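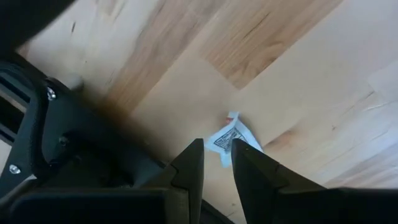
Section 2. Linking a paid Girkero account to the Sulholm page manager. Read the whole section before you start, the upgrade screen times out and you lose what you typed. You need the page owner's login, a payment card and the invite code from the welcome letter. Print the code on clean white paper if you are going to scan it, and keep it flat. A crumpled little wad of paper on a wood floor, black printing folded in on itself so only part of a pattern shows, will not scan no matter how you hold the phone. Reprint it. The old code stays valid until someone uses it.

Before you begin

Owner login only. Editors can see the Membership tab but every button on it is gray.

Sign out of the phone app on all other devices. The app holds on to the old plan and shows the wrong badge for hours otherwise.

If your page was moved over from Clestutico, finish the move first. Half-moved pages take the payment and then sit there. Kausar Hashmi handles stuck moves, use the help form and put MOVE in the subject line.

2.1 Upgrading the page

1. Open Sulholm in a desktop browser. Phone browser works for most of this but not for step 6.

2. Click your page name, top right, then Membership.

3. Click Change plan. Pick Supporter or Publisher. Supporter gets you the badge, longer posts and post editing. Publisher adds paid followers and scheduled posts.

4. Choose monthly or yearly. You can go from monthly to yearly later. Going the other way has to wait for the renewal date.

5. Enter the invite code. Type it or scan it. Capital letters matter, dashes don't.

6. Enter the card. Your bank may open its own window to confirm, so allow pop-ups for the Sulholm site before you get here.

7. Click Confirm plan once. The button does not change color when clicked. Wait.

8. When the green line comes up, copy the receipt number and paste it somewhere you'll find it.

CAUTION: Do not click Confirm plan again if the screen looks frozen. Each click can start a seperate charge. Check Billing history first, in a new tab.

Note: Subscriptions bought inside the phone app are billed by the app store, and can't be changed from this screen. Cancel in the store, let it run out, then come back and do the steps above.

2.2 Getting the badge

Badge is not automatic. Payment and badge are two different things and the review starts only after you ask for it.

1. Membership, then Badge, then Request review.

2. Check the display name. Must match the name on the page's About section, including spaces.

3. Check the profile picture. No blank squares, no default bird icon from the old theme.

4. Confirm the phone number. The text message code is good for 900 seconds, after that ask for a new one.

5. Submit.

Requests are looked at in the order they come in. Anything sent after the Wednesday cut-off goes into the following week's pile. Sending a second request moves you to the back, so please don't.

CAUTION: Changing the display name removes the badge right away. Same for the profile picture on Publisher pages. You keep everything else in the plan but have to go through review again. If you've got a rename coming up, do it before 2.2.

2.3 Paid followers (Publisher only)

1. Membership, then Followers, then Turn on paid following.

2. Set a price. Whole amounts only for now, no cents.

3. Write the welcome message. Limit is 300 characters, links count in full. It gets sent the moment somebody pays so no placeholder text.

4. Decide which old posts go behind the wall. Default is none of them. You can tick up to 100 at a time, then Save, then do the next lot.

5. Add the payout account. Name on the account has to match the name on the page owner's profile. A business name is ok if you fill in the business box as well.

6. Send a test follow. Use the Test button on the same screen, not a friend's account, the friend will get charged.

Note: Followers who joined free stay free. They can still see every post that isn't behind the wall. You can't convert them, only invite them.

Note: Price changes apply to new followers only. Existing ones keep paying what they signed up at until they cancel.

CAUTION: Turning paid following off refunds nobody and cancels everybody. There is a warning box but it is easy to click thru. If all you want is a pause, use Hide sign-up button.

2.4 Ads and the timeline

Both plans cut the number of ads in the timeline. They don't remove them. Ads still show in search and under replies. If you see the same number of ads as before:

Sign out, sign in again.

Check which account you're in. Pages and personal accounts are separate, and upgrading one does nothing for the other.

Turn off the Mykhailiuk feed add-on if you have it. It loads its own version of the timeline and ignores the plan. Update due in September.

2.5 If something goes wrong

"Code already used." Someone on your team got there first. Look in Billing history for their name. If it's empty, write to support with a photo of the welcome letter.

"Plan pending." Normal on the same day. Still there the next morning, ask your bank whether the payment was held.

Charged twice. Don't dispute it with the bank, that locks the page. Send both receipt numbers to Parveen Usmani in billing through the help form, subject line DOUBLE.

Badge shows on desktop, missing on phone. Update the app, restart it.

Edit button missing. Editing works only on posts made after the upgrade. Older ones have to be deleted and posted again, and you lose the replies.

Locked out after entering the wrong text code too many times. Wait an hour. Support cannot shorten the wait.

Canceling, downgrading and moving a plan to a new owner are in the next section.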